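Plate and Food Handling Test (gripper comparison)

From the Ritdale Bench Notes, the reference pages I keep on trying out arms, fingers and controllers. Last revised December 2025.

The plate and food handling test is a tabletop routine for comparing two-finger grippers on dishes and food items. We use it at Ritdale whenever somebody wants to know if a new set of fingers is worth bolting on, and I've been looking after this page long enough that I've stopped pretending it's neutral (sorry, Marlies). You'll also hear it called the Trestero test, after the controller we first ran it on.

Origins

Verena Plattner set up the first version with one arm and a single dish. The dish was a terrible choice, far too deep, and pretty well any gripper could hook it by the wall. Bình Khổng swapped it for shallow plates with hardly any rim and the scores fell off a cliff, which was great news for the test and pretty rough on the grippers! We went to two arms in March and haven't gone back.

Fingers and pads

Most of the arguing is about pads. Smooth rubber grabs beautifully on a clean plate and then goes off once there's a bit of dust on it. I'm a fan of the textured kind, with a diamond pattern on the inner face, and I'll defend it to anyone who stops at my desk. A glossy plate is the nasty case: the fingers have to open wide, come down on either side and close on a rim that barely stands up from the table.

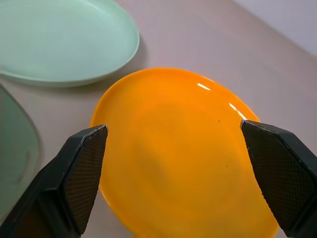
Marlies Tanner prefers going in with one finger under the rim and one on top, as you'd pick up a biscuit. It works well on her arm, I'll give her that, but it needs a gap underneath and it's touchy about height. Her Nosovix fingers have a thinner tip, so she gets away with more than I do. Pads are retired after 3,000 closes, or 2,000 if they've been used on anything sticky.

Cameras

A camera at the wrist is lovely for the last bit of the approach, when all you care about is where the rim sits between the fingers. It's hopeless for planning, though, as a plate can fill the whole view and you lose track of its neighbours. The head view does that job. Bright highlights on glossy colours bother both of them, and Auður Thoroddsen spent ages fiddling with exposure before she settled on leaving it fixed.

Layout

Plates go in a row across the middle of the table with narrow gaps between them, and the food starts on a board nearer the front edge. Colours can be swapped between runs. I like a mix of shapes on the board, something with a point, something fat at one end and something that wants to roll.
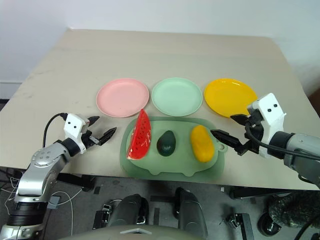 Two-arm layout with three empty plates, and watermelon, avocado and mango on the green board.

Scoring

A session is 62 attempts per gripper, with a break every 5 to check that nothing has worked loose. A pick counts if the item is lifted clear and set down where it was meant to go. Nudging a neighbouring plate costs half a mark, which Ursina Hubmann thinks is too soft, and she may be right. Don't compare scores across controllers, by the way. The Palamarchuk one closes more slowly than the Trestero and flatters soft pads no end.

See also: Finger swaps; Wrist camera mounting; Pad wear log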